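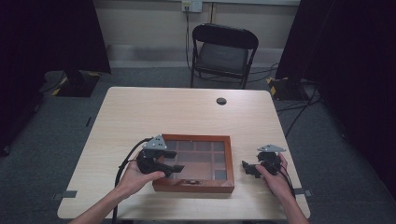 Handheld gripper station at Weneva back in service after cable and fingertip work

November 9, 2023 – The second recording station in the Weneva workshop in Odmont is running again after a maintenance stop. The station has one table between two dark curtains, and a pair of handheld grippers which the operator guides with both hands. Lesel, the company that looks after the equipment, changed the cable of the left gripper and put new tips on both units.

The problem was first noted by the operators. During longer sessions the left gripper lost its signal for a moment, and the recording had to be started again. According to the station log, 90 recordings were rejected for this reason before the stop. The right gripper had no such fault, but its tips were worn and were replaced at the same time.

"We looked first at the software, and this cost us two days," says Noemí Cortés, who is responsible for the stations at Lesel. "Then we moved the cable by hand close to the connector and the signal went away. After that it was a simple repair."

The new cable is longer than the old one and leaves the gripper in a wide arc, so that it does not pull when the operator turns the wrist. Cortés asked the operators to keep it on the outer side of the arm and to check it before every session. The old cable was tied too short, she says, and all the bending happened in one place.

After the mechanical work, both grippers were calibrated again. The opening of the fingers is measured at the closed position, at the fully open position and at several points between them. The metal plates on top of the grippers must sit flat, and their screws are tightened before the measurement begins. If a plate is moved later, the calibration has to be repeated from the first step.

The check tasks for the station use ordinary objects. One of them is a wooden display box with a clear lid and a small metal latch. The operator starts with both grippers open and empty and the box closed. It is a useful test for the tips, Cortés explains, as a latch of this size needs a precise grip and the lid panel shows scratches quickly if a finger slides over it.

Weneva has also changed its service plan. Until now the tips were replaced only when somebody reported a problem. From now on they will be inspected after every 426 recordings, and the cables will be tested on the same occasion. The result goes into the log together with the name of the person who did the inspection.

The floor cables at the station will be the next job. They still lie open on the carpet, and Lesel wants to put them in flat covers in January, when the station has a planned pause. The covers were ordered from Carrillo – the same supplier that delivered the new gripper cable.

The first station was not affected and continued its normal work during the repair. It received the same type of cable as a spare part, stored in the cabinet near the workshop door.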